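Machines and Everyday Work
Notes for Session 4: Can a robot put away the cups yet? 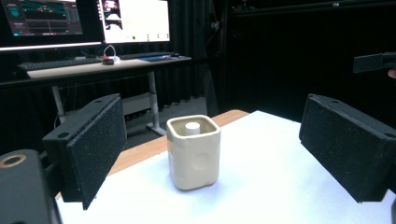 Welcome back, everybody, and thank you for the lively discussion last time about factory welding lines. I promised we would come home from the factory this week, and so we will, all the way home to the kitchen, where most of you have been doing skilled manual labor since you were tall enough to reach the counter and have never been given much credit for it!

I want to start with the question people always ask me at parties when they find out what I teach. "So when do I get one that does the dishes?" My usual answer is that you may already have one, standing under your counter with a door on the front. A dishwasher is a fine machine. What it doesn't do is walk over to the table, find the cups, decide which are finished with, load them, unload them, and put them back on the shelf where you like them. Those in-between parts are what we'll be talking about today, and when people in the field say "manipulation" this is usually what they mean.

1. What a chore is made of

Take the smallest piece of the job, picking up one cup. Your arm has to go to the right place. Your hand has to open wide enough, come in on both sides without bumping anything, close until it holds, and lift. While it is closing you are feeling for slip and adjusting your squeeze, and you are probably talking to somebody over your shoulder the whole time.

A two-finger gripper has to manage with a good deal less. Its fingers close toward each other, and that is nearly its whole vocabulary. Soft pads help quite a bit, and foam is a common choice, as it gives a little against a curved or uneven surface and spreads the force out. A handmade cup is a nice test piece for this reason. The walls are never perfectly flat, the glaze can be slick, and ceramic forgives very little if you drop it. If a small object is sitting inside the cup, the job gets harder again, for now we may care about keeping the cup upright the whole way.

Please do the short exercise before next session: pick up a mug at home using only your thumb and one finger, with your wrist held stiff. Then try it with your eyes closed. Write down where you got into trouble. (Use one you don't love.)

2. Where things stand

On the shop floor the picture is pretty encouraging. At the Draststead packing plant, which some of you will visit with me in January, the Nikiso cell moves 900 boxed items an hour, and it does so because the boxes arrive facing the same way, at the same height, under the same lights. The people who run it will tell you cheerfully that the conveyor deserves half the applause.

Household work is a different story. Our reading for this week is the Ibarra report, a small study in which one arm was asked to clear cups and bowls from a table. It was trained on around 3000 demonstrations, and then tried on 128 pieces of tableware it had not met before. It did well with plain mugs set apart from each other. It did poorly with nested bowls, with anything clear, and with cups pushed up against a plate. I'd like you to read the section on failures more carefully than the section on successes, and I mean that kindly toward the authors, who wrote it very well.

Notice too what the study left out. There was no scraping, no deciding whether Grandpa is done with his coffee, no cat.

3. Why one clean pickup tells us little

You will see plenty of short videos in which a robot lifts a cup beautifully. Enjoy them, I certainly do. Then ask how many tries there were, whether the cup was moved between tries, who put things back when they went wrong, and how long the whole business took. A machine that succeeds nine times in ten sounds wonderful until you think about your cupboard at the end of a month.

Speed matters less at home than you might expect. Several students have told me they would be perfectly happy with a slow machine that worked overnight, and I think they have a point. Breakage and getting stuck are what they wouldn't put up with.

For next time

Read the Presum handout on folding towels, both sides. Bring your mug notes, and bring one chore from your own home or job that you think a machine could do today, with a sentence or two on what would have to be tidied up or moved before it could start.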